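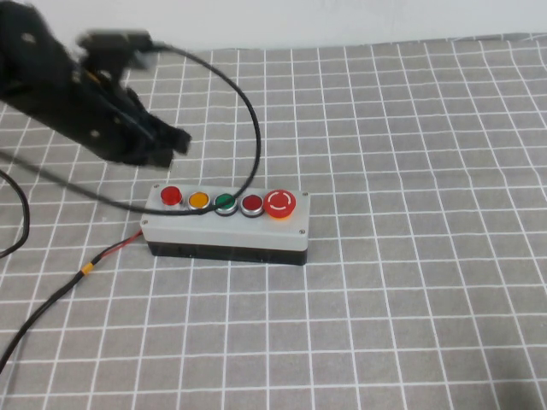

FOR IMMEDIATE RELEASE

Plavau opens its button-pressing collection to outside labs

HINDLEY, 8 Jul 2019 - Hi, I'm Beathag Jardine, and I run data collection at Plavau. We normally leave press releases to people who own better shoes, but I asked if I could write this one myself, and they let me (thank you!).

The news first. Starting today, university labs and small companies can apply to use the Plavau Panel Set, a collection of recorded examples of a robot arm reaching for and pressing buttons on a control box. We have 300 finished episodes ready to go out. Another 200 are recorded and waiting to be checked, and we'll add those in October if they pass. There's no fee for teaching or research. Companies that want to put the set into a product should write to us, and we'll work out a license that doesn't make anybody cry.

So why buttons? When I joined, all of our learning work was picking things up and putting them down again. Our customers kept asking for something else. They have old machines with old panels, and somebody has to walk over and push green, or push red, all day long. Rewiring those machines costs a fortune. An arm that has learned to work the panel as it stands would save them a lot of walking, and to learn that, it needs examples, lots of them, done by people who know what they're doing.

An episode goes like this. One of our seven operators gets a short instruction on a card, something like "press the yellow one" or "press green, then back away." The operator guides the arm through it while we record the cameras and the position of every joint. Then the box gets moved or turned a little and we go again. The fixed camera gets the whole approach, and the small one at the wrist gets whatever the gripper is facing, and a lot of the time that's just wall and mat.

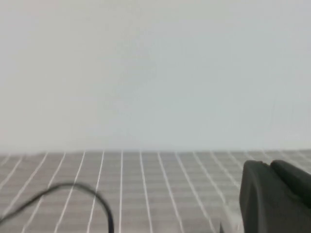 We argued over those stretches for weeks! My first instinct was to trim them out, because who wants to look at a bare wall? Ewan Cowie, our lead engineer, wanted every second kept, and he won. His argument was that an arm out on a real floor will spend plenty of time with no button in its wrist view, and it has to learn what to do then too. "If you only ever show it the good part, it has no idea how to get to the good part," is how he put it to me, and I've been repeating it ever since as if I came up with it.

Same story with the cables. You'll find them lying across the mat and sometimes right over the buttons. Factory panels have cables hanging around them, so ours stay in.

We do throw episodes away. If the operator pressed a different button from the one on the card, it goes in a separate folder, marked as a miss. There are 63 of those so far, and labs can ask for them as well. I'd love to see somebody use them to teach a system to notice its own mistakes (we've started on that and haven't gotten very far).

The first group outside our own walls to try the set was Haldane, the training workshop across town. They've been loading it onto their own machines since spring and sent back a long list of complaints, most of them fair. The file names are better now. The timing between the two camera views is better too, and there's a plain text sheet with every episode giving the instruction, the operator's initials and the result.

Next up is a panel with switches and a dial, working name Plimard. Dials are miserable. I'll write again when we have something to show.

To apply, send us a page on what you'd like to do with the set and who will be using it. Ewan and I read every application ourselves, and you'll get an answer from one of us.

About Plavau
Plavau builds and trains robot arms for small factories and workshops. The company is based in Hindley.

Press contact: Beathag Jardine, data collection, Plavau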